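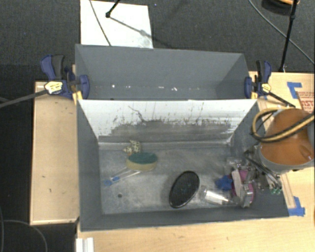
Soft frames on half my set, need to find out where it comes from
Photo Post-Processing > Sharpness and Focus

kettlebrook
I shoot railroad and small-town subjects, mostly static. Last trip I did Grakosville and then Korncombe, same body, same 24-70, same tripod. The Grakosville files are fine at 100%. The Korncombe files are soft across the whole picture, corner to corner, and the softness has a direction to it. Small highlights look like short dashes running upper left to lower right. It is present in the raw files before any processing.

Settings for the bad ones: f/8, ISO 100, shutter between 1/15 and 1/60, remote release, stabilization off. Live view focus at full magnification on the depot sign. I checked the rear screen on site and thought they were good, but I only checked them at fit-to-screen, so that check is worth nothing.

What I would like to know is whether this can be separated into shutter shock, tripod movement or a decentered element, using the files I already have. Going back is a long drive.

pmarlow_44
Decentering is out. A decentered element gives you one side or one corner softer than the other, and it does not draw dashes with the same angle everywhere. Uniform direction across the picture is camera movement. If the dashes were rotating around a point I would say the head was twisting, but you say they are parallel.

Was it windy?

kettlebrook
Light wind. Center column was down. Strap was off the camera. Bag was not hanging from the hook.

Sterer_Lens
Electronic first curtain on or off? Between 1/15 and 1/60 is exactly where mechanical first curtain does its damage on a lot of mirrorless bodies. Look in the maker notes, it is recorded on most of them. ExifTool will show it even when the raw converter hides it.

kettlebrook
Mechanical for all of Korncombe. Electronic first curtain for all of Grakosville. I must have changed it when I reset the custom bank.

Sterer_Lens
There you go.

pmarlow_44
I don't think that is "there you go" at all. Shutter shock is vertical. The curtain travels vertically in landscape orientation, so the smear is vertical. He has a diagonal. Either he has two things going on, or it's the legs.

Sterer_Lens
It is vertical at the sensor if the camera is held rigidly and symmetrically. On a long lens plate with the load off center, the impulse turns into a rocking motion and the trace can lean. I have test files that do this. How is the camera mounted, kettlebrook? Body plate or L-bracket?

kettlebrook
L-bracket, Gounder brand, the two-piece one where the side arm slides out. Camera was in landscape for all of them.

Thaddäus Baumgartner
I have owned that bracket. The sliding arm works loose, and when it is loose the base is also not fully tight, because one screw clamps both parts. With the bracket on the head and the camera switched off, hold the lens hood and try to turn the body against the plate. Mine moved by an amount that I could feel but not see. At 50mm it was enough to spoil a picture.

Tighten it with the proper hex key. The coin slot does not give enough torque.

kettlebrook
Just tried it. There is movement. Very little, but it is there, and it's in a diagonal direction when I push on the hood.

pmarlow_44
So it's the bracket.

Sterer_Lens
A loose bracket by itself does nothing. Something has to excite it. On a remote release with light wind, the thing that excites it is the first curtain. Both of you keep treating this as one cause or the other. The Grakosville files were presumably shot with the same loose screw and they are sharp.

pmarlow_44
Presumably. Screws don't stay the same over a long drive in the back of a car. The bracket could have been tight at the first stop.

Sterer_Lens
Then he should test it. The procedure is simple:

1. Bolt the rig down on a hard floor, not carpet or decking. Aim at a page of small print taped flat to a wall.
2. Use 1/30, manual focus, and do not touch focus again.
3. Shoot a run with the bracket loose and mechanical first curtain.
4. Same again with electronic first curtain.
5. Tighten the bracket and repeat both runs.
6. Compare at 200 percent in the same converter with sharpening at zero.

Wait a few seconds after each shot. Use the remote and not the two-second timer, so that it matches what you did in the field.

kettlebrook
I can do that. Hardwood in the hall okay?

Sterer_Lens
If it is over a basement, stand still while the exposures run. Concrete is better.

ruthless_crop
While he is testing: what are you planning to do with the bad files? Motion of that size with a single direction is the one kind of blur that deconvolution handles fairly well. I have rescued worse for small prints. You estimate the angle and the length from one of the highlights, feed that in as the kernel, and keep the iterations low. Past a certain point you get ringing around every high-contrast edge, and a depot against sky is all high-contrast edges.

pmarlow_44
I would rather see them reshot. Deconvolved files look like deconvolved files. The siding on a clapboard building turns into corrugated metal.

ruthless_crop
At 100% on a monitor, yes. At web size I doubt you could pick them out. He is posting to a blog, as far as I can tell from his signature, so a long edge of a couple thousand pixels is all he needs. Downsampling alone will hide most of a blur this short.

pmarlow_44
It hides it until somebody asks for a print.

ruthless_crop
Then he says no to the print.

kettlebrook
I had not considered just downsizing. Some of them might survive. The sign close-up won't, the lettering is doubled.

Results from the hallway. Moved it to the garage in the end, concrete slab.

Loose bracket, mechanical: soft in every shot, diagonal smear, same look as Korncombe.
Loose bracket, electronic first curtain: sharp, except for 2 that I would call slightly off.
Tight bracket, mechanical: a small vertical softness, visible at 200 and hard to see at normal size.
Tight bracket, electronic: sharp, all of them.

Sterer_Lens
That is a clean result. The curtain provides the impulse and the bracket turns it diagonal and makes it larger. The small vertical softness with everything tight is the ordinary shutter shock that pmarlow described.

pmarlow_44
I'll accept that. I would still put the bracket first. With it tight and the wrong curtain setting, he would have come home with usable files. The other way around he had 2 doubtful ones indoors with no wind.

Sterer_Lens
And I would put the curtain first, as it is the one that is on by default after a reset. We can leave it there.

Thaddäus Baumgartner
A drop of removable threadlocker on that screw. Removable grade only. Let it cure overnight before you load it.

kettlebrook
Ordered some. I have also saved the electronic first curtain setting to all 3 custom banks. One question on that: is there a reason not to leave it on permanently?

Sterer_Lens
At very fast shutter speeds with a wide aperture you can get clipped bokeh discs and uneven exposure. Above 1/2000 I switch it off. For tripod work at f/8 it makes no difference. Some bodies have an auto mode that changes over by itself, check the shutter menu.

ruthless_crop
Did you try the kernel on any of the depot shots?

kettlebrook
Tried it on 3. The wide view of the platform came out well enough for the blog. The side elevation has the corrugated siding exactly as pmarlow said. The sign is hopeless. I'm going to use the platform shot and skip the rest until I can get back to Korncombe, which looks like July.

pmarlow_44
Check at full magnification before you fold the tripod this time. Four corners and the center, on the first shot at each position.

kettlebrook
Already written on tape on the inside of the bag lid.

ruthless_crop
If you still have the side elevation raw, try masking the siding out and running the kernel only on the roofline and the windows. The clapboard can stay as it is, it is low contrast and the softness won't show much there. Feather the mask wide.

kettlebrook
Will try that tonight — the siding is most of the building, but the windows are what I wanted from it anyway.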